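Soft plastics collection starts in June

Fistilgate residents will be able to drop off soft plastics at the Senamura Street depot from the first week of June. The bins stand just inside the east gate, next to the glass, and are open from 7 a.m. until 6 p.m.

Until now this material has gone to landfill with the rest of the household trash. The trial will run for 12 months. The depot can store up to 3000 pounds at a time before a truck takes the bales to the sorting plant in Grirnareo.

Bread bags, produce bags, bubble wrap and shipping pillows are all accepted. They should be empty and dry, with paper labels cut off where possible. Pop the air out of shipping pillows first — they fill the bins very quickly.

Foil wrappers, chip bags and anything with a shiny metal lining still go in the regular trash. So does cling wrap that has touched raw meat. Hard plastic tubs and bottles stay in the curbside cart as before.

Please don't tie everything up in a black garbage bag. The sorters can't see what is inside and will set it aside. A clear bag is fine.

Residents on the Hailu side of town can take bus 58, which stops across from the gate.

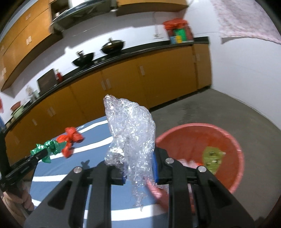 Curbside pickup days are not changing, and there is no charge for using the new bins.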